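Dellix text analysis: questions people ask before they buy

Last revised 29/09/2023

I run training sessions on coding interviews and survey comments, and Dellix comes up in nearly every one. Prosteck, who sell it, have their own FAQ. Mine is less cheerful.

What does Dellix do?
It reads a pile of open-ended answers, groups them by topic and gives each one a tone score. You can then filter by topic, compare groups of respondents and export tables. Most of that has been available in other packages for years. The grouping is quicker here, and the screens are easier on the eye.

Will it replace manual coding?
The sales pages say so. I would want to see it done on your data first. My test set was 927 comments from a transport survey in Praltmont, which two of us had already coded by hand. Dellix put 122 of them under "other", and a good share of those were plain complaints about bus times. A person reading quickly would have caught them. It did well on short answers with one point in them and badly on anything with a "but" in the middle.

How accurate is it, then?
Ask what they mean by accurate. The brochure gives a percentage and doesn't say who did the checking or what counted as a match. If the software suggests a code and a tired coder accepts it, that gets recorded as agreement. Code a sample blind, before anyone has opened Dellix, and compare the two afterwards.

Can I trust the tone scores?
For a rough sort, yes. For a chart in a report that somebody will act on, no. "Not bad at all" came out as negative in my test, and so did "I can't complain". British understatement seems to be beyond it.
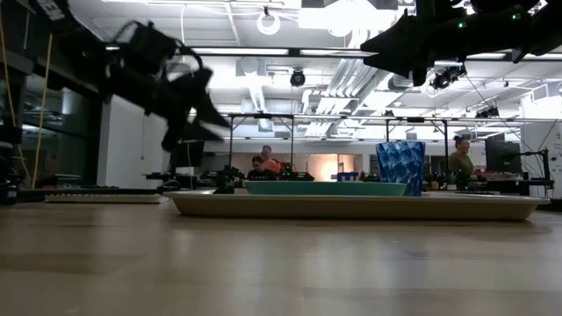

Sarcasm is worse, though I haven't yet met a package that handles it. You can add your own phrases to the tone dictionary, and the changes do stick, but they apply to every project on the account. Keep a list of what you've added or you will be puzzled later.

Is there a limit on the number of documents?
The basic licence stops at 1,005 documents per project. I have asked why it is that number and had two different replies. A document means one row, so a survey with three open questions counts as three documents for each respondent – worth knowing before you sign anything.

Does it work with Fu?
Up to a point. Fu projects open in Dellix with their codes and text in place. Memos come across as one long note at the end, and the links between memos and passages are lost. Going the other way, from Dellix back to Fu, I could only get a flat table. "Fully compatible" is a generous way to put it.

Where does my data go?
By default, to Prosteck's servers. There is a desktop version which keeps everything on your own machine, but the automatic topic grouping is switched off in it, and that is the part most people are paying for. If your ethics approval says the interviews stay in the building, settle this question before the others.

Is the trial worth doing?
Yes, with your own messy material. The sample file that comes with it is suspiciously tidy – no spelling mistakes, no half-finished answers, one idea per row. Bring something that annoyed you last time.

What changed in the March update?
Faster imports, a new colour scheme and a button marked "Insights". The button writes a paragraph summarising the topic you are in. On my data it summarised a topic of 3 comments as "a widespread concern".

Should I buy it?
If you get large batches of short comments and somebody is going to check the output, it may save you some days. If you have twenty long interviews, read them.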